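Flullora Listening Society
Minutes of the June meeting, upstairs room, Brunton Library

The meeting opened at 7:30 with Rūta Baranauskienė in the chair. She welcomed everybody back after the long gap, with a special hello to the three new members who had come over from Teltgate on the bus (and who brought a lemon cake, much appreciated!). The minutes of the last meeting were read and agreed, once the spelling of "Mellotron" had been put right in two places.

1. The Cunthorpe tapes
Rūta reported that all 22 reels have now been copied. The sound on the early concerts is a good deal better than we had dared to hope, though reel 5 has a hum running right through the organ solo, and there was a long and very friendly discussion over whether to clean it up or leave it be. It was agreed to leave it be for now and listen again in the fall.

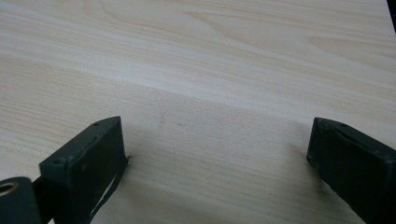 2. Reissue on vinyl
Members looked over the quote for a double album. The feeling was that a single record with a generous booklet would suit us better, and Rütger's old sleeve notes could go in nearly whole. Rūta will ask the pressing plant for a new price.

3. Money
The balance stands at $409, with the room paid for through the summer.

4. Any other business
A request was made for less talking during the quiet passages. Agreed, with some laughter.

The next meeting will be on a Monday, same room, and Rūta will bring the second Cunthorpe concert to play.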